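Week 4: The Salt March, 1930
Notes by Marama Doolan

I'm putting these up early so you can skim them before we meet in October. 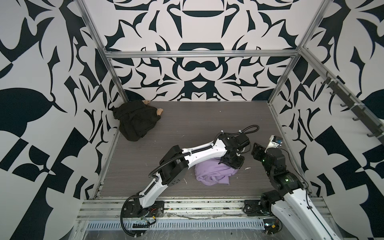

What was the fuss over salt?

Everybody needed it, and the British taxed it and kept the making of it to themselves. I love this bit – Gandhi picked the one grievance every household shared! He set off for the coast at Dandi in March, on foot, and the walk took more than three weeks (over 200 miles, in that heat).

For next time

Read the first chapter of the Majali packet and write me 300 words on why Irwin waited so long to arrest him. Rania Srour has spare copies.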